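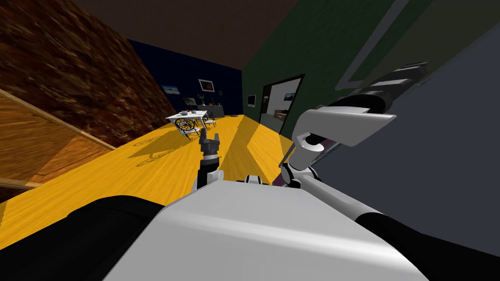 773 words in the full guide, 4 minute read

Guides > Mixes > Preparing a guest mix

How to prepare a guest mix for broadcast

Jun 8, 2022, by Haruna Sekiguchi

This page covers what to do between finishing a mix and sending it to us. It applies to guest mixes and to residents' shows that are recorded at home. If you are playing live from the studio you only need the part about tracklists.

1. Record with room to spare

Set the recording level so that the loudest part of the mix peaks at -6 dB. Play the busiest blend you have planned, with both channels up and the bass in, and set the level from that. Quiet intros are a poor guide.

Record to WAV at 44.1 kHz, 24-bit if your recorder offers it and 16-bit if it doesn't. Please don't record to MP3 and convert it afterwards. The file gets bigger but the sound stays as it was.

Let the recorder run for a few seconds before the first track and after the last one. Fumiko Ueda's first show for us lost the opening kick drum because she pressed record and play together, and we had to ask her to do the whole intro again.

2. Listen back once, all the way through

Do this on headphones, the day after if you can. Keep a pen and paper by you and write down the time of anything that bothers you: a click, a level jump, a blend that drifts. Don't stop to fix things as you go.

Small slips in the mixing can stay. We would sooner hear a slightly loose blend than an hour that has been edited flat. Clicks, dropouts and long silences do need fixing.

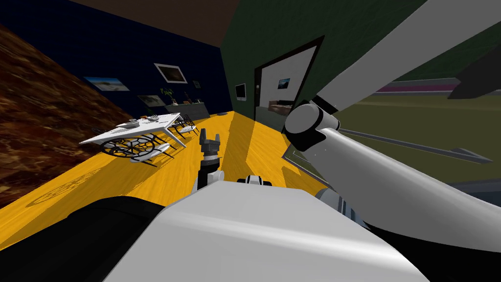 Left gripper pointing up, right arm bent at the elbow.

3. Edit and level

Open the recording in any audio editor and save a copy under a new name before you touch it. Then:

- Trim the start to half a second before the first sound.
- Leave the last track's tail to fade by itself, or put a 4 second fade on it.
- Bring down single loud passages by hand. A change of 1 or 2 dB is usually enough.
- Do not put a limiter across the whole mix. We do that at our end, and two limiters in a row make the hi-hats sound rough.

If one track is much quieter than its neighbours (older vinyl often is), raise that section with a short ramp on each side. A ramp of two or three bars is hard to hear. A sudden step is easy to hear, even on a phone speaker.

4. Write the tracklist

One track per line, in playing order: artist, title, version, label. Add the start time in minutes and seconds. Unreleased music goes in as "Artist -- Unreleased" if the artist is happy to be named, and as "Unknown" if not. Ask them first. Tsutomu Shibata keeps the station's track log, which stands at 2,644 entries, and he will write back to you about every blank line in it.

Edits and bootlegs need the name of the original artist as well as the editor. If you made the edit yourself, say so.
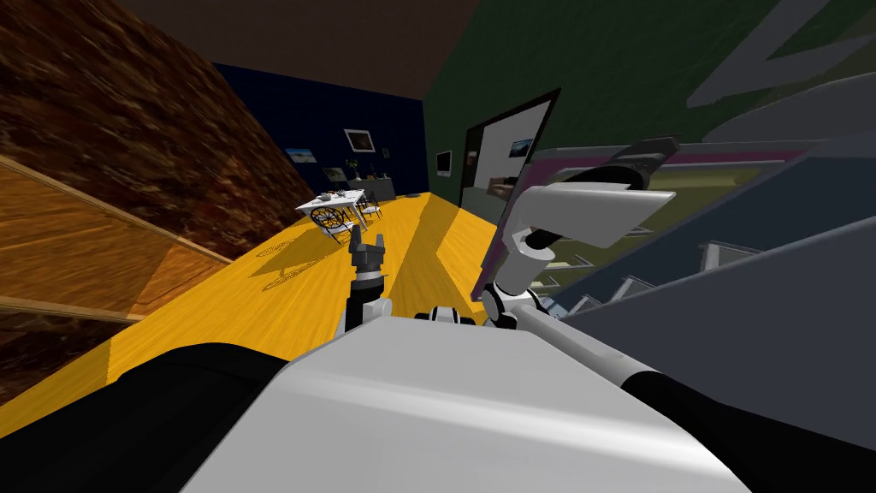 Mix Desk, Wikell Community Radio

5. Name the files

Use this pattern, all lower case, with no spaces:

artist_showname_mix.wav
artist_showname_tracks.txt
artist_showname_cover.jpg

So a mix by Grernero for the Skeson show becomes grernero_skeson_mix.wav. Please leave "final" and "final2" out of it. If you have to send a corrected version, put v2 at the end and tell us in the message what has changed.

The cover picture should be square. Text on it is fine, but keep it large, as most listeners will see it very small.

6. Send it

Upload the files in one folder and send the link to the Mix Desk. Put the name of the show in the subject line. In the message, give us:

- your name as you want it read out, with a note on how to say it
- where you are based
- two or three sentences about the mix
- any track that can't go in the archive

Brigitta Stöckli listens to everything that comes in and will reply with a broadcast slot or a list of fixes. Mixes for the July schedule are being booked now. Keep your own copy of the full recording until the show has gone out -- uploads do go wrong, and we can't always tell until the file is played.

If the mix runs over

Guest slots are one hour. A minute or two over is fine. For anything longer, choose an earlier ending and fade there. Please don't speed the whole mix up to fit. Mio Tsuji can help you find a sensible place to stop if you send her the tracklist with its times.

Mixes recorded in the Uchida room are saved on the studio machine, so skip step 1 and ask the desk for the file.

Contact the Mix Desk | © 2022 Wikell Community Radio | Back to top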